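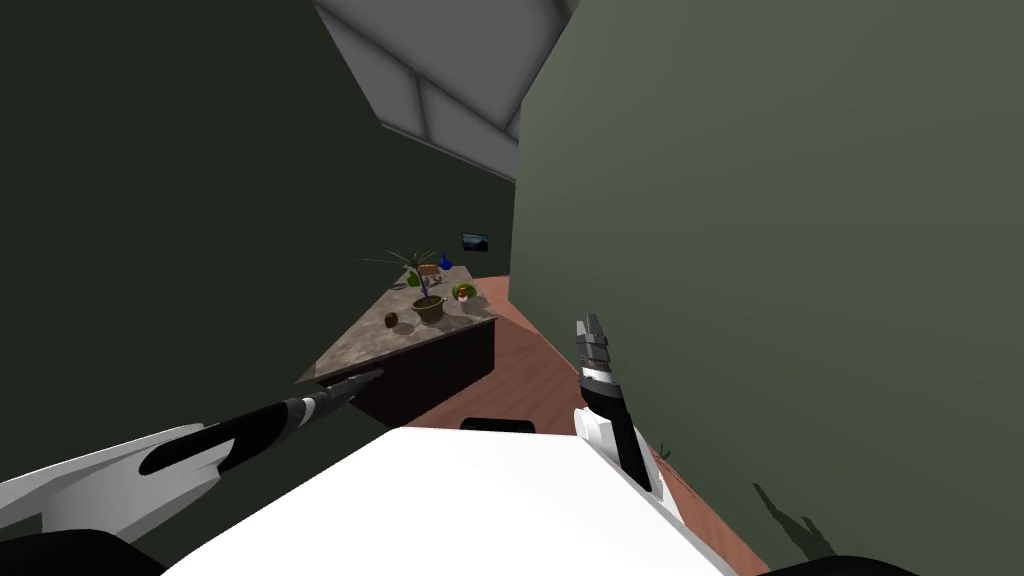 Applications are open for a fixed-term research position in simulation-based policy evaluation for two-armed household robots. The successful applicant will join the Alen evaluation group at Drindeso and report to Dr Gunvor Nyberg. The group studies whether the ranking of control policies in rendered rooms predicts their ranking on hardware. The current test set holds 353 rendered rooms, and many of them place the robot in a tight position, such as a room corner with a marble-topped table against a dark green wall and a potted plant standing among much smaller objects on the tabletop. Policies that do well in open rooms have tended to lose ground in rooms of this type, and the centre of the new work is to find out why.

Background

The group's method, paired-room ranking, runs each policy twice in the same room with one property altered. Altered properties include wall colour, light direction, table placement and the number of small objects. The score is the change in rank between the two runs. Raw success rate is recorded but not used for ranking. In the first study, 14 policies were compared over 3000 paired runs. Changes in light direction moved the ranks more than changes in wall colour. The effect was largest where the shadow of an arm fell on a nearby wall or on the work surface. It has not yet been tested whether the same holds on hardware.

Duties

- Extend the paired-room set to cover narrow spaces and cluttered surfaces.
- Design and run the matching hardware trials in the Felolley test rooms. About 146 trials are planned for the first stage.
- Maintain the Demirtaş scoring code, including its tests and documentation.
- Analyse rank agreement between rendered and hardware runs, and report results whether or not agreement is found.
- Co-author at least one paper and prepare the data for release under an open licence.

Essential requirements

- A doctorate, or a thesis under examination, in robotics, computer science, statistics or a related field.
- Working knowledge of Python and of at least one physics simulator.
- Experience in planning experiments with repeated measures.
- Clear written English.

Desirable

- Practice with rank correlation and resampling methods.
- Experience operating two-armed robots.
- Some knowledge of rendering, in particular lighting and shadow models.

Conditions

The position is full time for two years. Part-time arrangements at 0.8 will be considered. Hardware trials must be carried out on site; analysis and writing may be done from home by agreement. No teaching is attached to the position. Travel to one conference a year is covered.

How to apply

Send a CV, a two-page statement and one sample of analysis code as a single archive through the Drindeso recruitment page. The statement should describe an experiment whose result did not match the applicant's prediction and what was changed afterwards. Applications close at 5 pm on the last Friday in February. Interviews are held by video and include a short discussion of the code sample.

Questions about the research should be directed to Dr Nyberg. Questions about pay, visas or relocation should be directed to Apinya Tanasarn in the staffing office.

Print this page
E-mail this page

Recent items
Research engineer, Felolley test rooms
Demirtaş scoring code: notes on the new release
Call for papers: rank agreement in robot evaluation
Summer studentships at Drindeso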